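Teaching a robot arm to open a drawer, one demonstration at a time

The workshop at Gruditz sits on the second floor of a former print works. On the day of my visit, December 1, 2023, the person in charge of demonstrations had been at the controls since early morning and was glad to stop for coffee. The company asks that its operators go unnamed, so I will call her the operator.

She came to the job from a garment factory, where she ran a sewing line. She had never touched a robot. "They put me in the chair in April and told me to move a cup," she said. "I knocked it over all day."

Her work now is for a project called Brelel, which Gruditz runs together with Camwood, a maker of household equipment. The aim is an arm that can handle furniture and fabric in an ordinary bedroom. Every task is shown to the robot by a person first. The operator holds a small controller, the arm follows her hand, and the recording is saved. A full set for one task is 300 recordings.

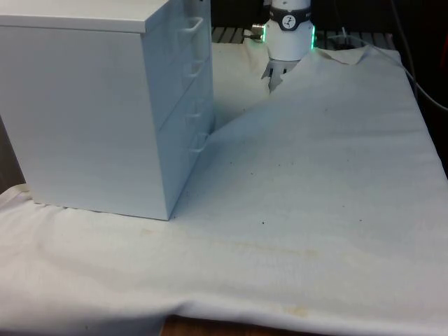

The arm at the cloth, beside the drawer cabinet used in the Brelel recordings.

I asked which was harder, the cloth or the drawers. She did not have to think about it.

"The cloth. A drawer goes in and out, that's all it can do. Cloth goes wherever it wants. You pinch it in the same spot twice and you get two different folds."

She does not smooth the cloth flat between recordings unless the task sheet says so. In the first weeks she did, out of habit from the factory, and the engineers asked her to stop. A robot that has only seen flat fabric does badly with a wrinkle, she was told. "That was hard for me. I spent 26 years making things lie straight."

There are two ways of showing a task at Gruditz. In one, the operator takes hold of the arm and pushes it through the motion. In the other, the one she prefers, she stays in her chair and steers. Guiding by hand is easier to learn – you feel the weight of the drawer in your own wrist – but her body gets in the way of the cameras. With the controller she has to judge contact by eye.

"You look for small things. The handle moves a little, or the cabinet shifts on the cloth. If the whole cabinet shifts, you pulled too hard."

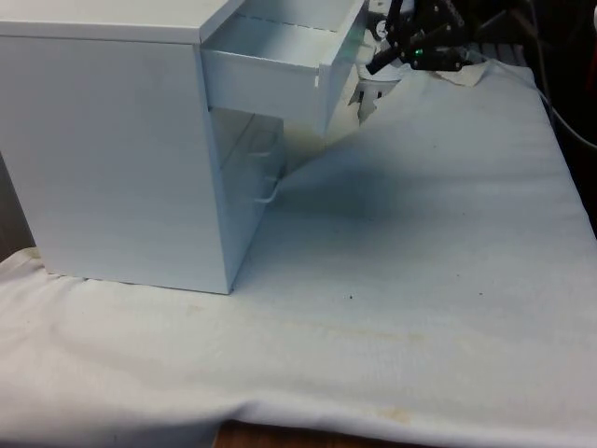 Speed was the other subject she kept coming back to. New operators go too fast, she said, and then they hesitate in front of the handle. The robot copies the hesitation along with everything else. She would take a slow recording over one with a pause in it. Her own limit is 35 recordings before a break. After that her thumb gets tired and the grip comes late.

Bad recordings are marked and set aside. She went through a set from Garside, the second site, and marked 41 of them. Most had the same fault: the operator had let go of the handle before the drawer stopped moving.

Has she seen the arm do a task by itself, after all that? She has, a few times. "It opened the drawer the way I open it. A little bit from the left. I didn't know I did that until I saw it."

The cup, she told me, is still on a shelf behind her chair. She went back to it in the summer and got through a whole set without tipping it. Then she finished her coffee and picked up the controller again.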